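Equipment planning for robot work cells

Equipment planning for robot work cells is the process of deciding what to buy, lease or build before a robot arm is put to use, and of setting the money and time aside for it. It covers the arm, the end effector (the gripper or tool at the end of the arm), the controller, cabling, sensors, mounting, floor space, spare parts and training. The term is used mostly for small installations, where one person or a small team carries out the planning without a separate purchasing department.

Scope

A plan usually begins with the task and works back to the hardware. The weight of the part, the distance it must travel and the time allowed for each cycle set the lower limit for the arm. The rated payload of an arm includes the weight of the end effector, the adapter plate and any camera or sensor fixed to the wrist. A common planning error is to compare the payload figure with the weight of the part alone.

Software licenses, safety assessment and building work are counted in some plans and left out of others. Quotations from different suppliers can therefore be compared only after each has been rewritten to the same list of items.

Budget structure

Costs are normally divided into purchase costs and running costs. Purchase costs include the equipment, delivery, installation and first programming. Running costs include service, replacement fingers and cables, calibration, electricity and staff hours.

The Asden method, a worksheet system used by small workshops, assigns 100 points to the full budget and requires every line to be stated as a share of that total. A line with no points must be struck out or explained in writing. Abrehet Workneh, who revised the worksheet, added separate lines for the end effector and for cabling, both of which had been included under "arm and accessories" in the earlier version. Tekle Beyene later proposed a line for removal and disposal at the end of service. It appears in the current worksheet as an optional entry.

Reserves are held apart from the main lines. They are released only after the acceptance test, when the remaining faults are known.

Buying, leasing and used equipment

Purchase suits tasks that are expected to stay the same for several years. Leasing suits trials and seasonal work, although lease terms often exclude grippers and other wear parts. Used arms are sold with or without a controller. A used arm without its matching controller may cost more to bring into service than a complete new unit.

Buyers of used equipment generally ask for the hours of operation, the service record and the date of the last calibration. Joint backlash, brake function and the condition of internal cables are checked under power.

End effectors and cabling

The end effector is the part most often replaced. Planners list the fingers, mounting brackets, fasteners and connectors as separate items, each with its own part number and delivery time. Fingers are ordered in matched sets where the grip depends on equal length.
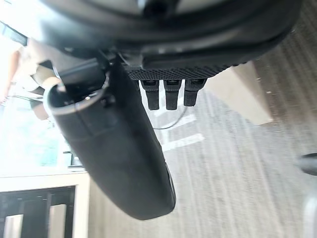
Cable length is measured with the arm at full reach and the wrist turned to both ends of its range. A cable that is too short pulls on the connector, and one that is too long can catch on fixtures or furniture. The Hollau guideline calls for 2 spare cables of each type for every cell and for one complete spare set of fingers. Connector types should be settled before the gripper is ordered, as adapters add weight and take up space at the wrist.

Delivery and acceptance

Delivery times for separate items rarely match. In the Murer installation, the arm arrived in September and the end effector 7 weeks later, during which the cell could not be tested. The final account listed 19 items, of which the adapter plate was the last to be delivered. The delay is cited in later planning notes as a case for ordering by longest delivery time first.

Acceptance tests are written before the order is placed and attached to it. A typical test states the part, the cycle time, the number of cycles and the rate of failed grips allowed. Payment of the last installment is tied to the result.

See also

Đorđević checklist
End effector
Life-cycle cost
Payload rating
Spare parts inventory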